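Home | Notebook | Recipes & Trials | Glaze Index | Contact

November, started 7:40 am

Glaze tests, batch 2207. Third go at the Bamia green. Last two came out the color of pond water, so changed one thing only this time -- swapped the Mathur ash for the stuff Alasdair brought over from Bandudside. Sieved it twice through the 80. Bucket still had grit in the bottom. Sieve again before anybody dips.

Dry mix weighed 3000 g. Water added a bit at a time, stopped when it coated my finger and the fingernail just showed. Didn't write down how much water. Do that next time.

Tiles: all the Sutbridge stoneware, bisqued last month. Dipped half for a count of three, other half brushed, two coats. Brushed ones look streaky already, not hopeful. Wax resist on the backs was too thin and I had to sponge a few clean.

Kiln loading -- tiles on the middle shelf, Teodor's bowls on top, nothing near the bottom element until someone looks at it. It was slow on the last firing and I dont trust it. Ramp at 65 an hour to start, then normal program. Teodor wants a longer soak at the end, I said fine, but its his bowls that will run.

Cones in front of both spy holes. Somebody had put the used ones back in the box with the new ones. Sorted them out, wasted ten minutes.

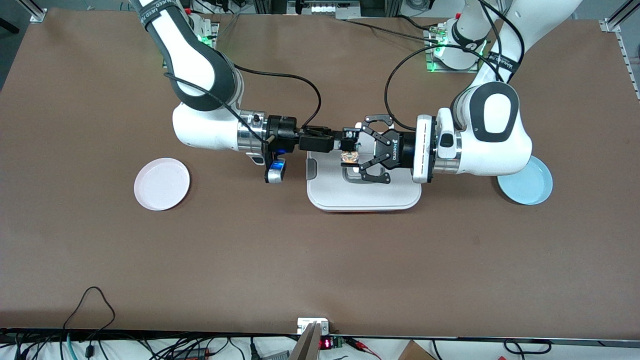 Cooling: lid stays shut until tomorrow, no peeking, that means you Alasdair. The crackle on batch two was from opening early, I'm pretty sure, though Alasdair Chisholm says clay body and Teodor Pawłowska says both.

If the green is still muddy, try less iron before touching the ash again. One change at a time.

To get: wax, kiln wash, new lid for the big bucket, labels that stick when teh bucket is wet.

Left the test sheet clipped on the kiln door. Put cone results on it, then copy them in here.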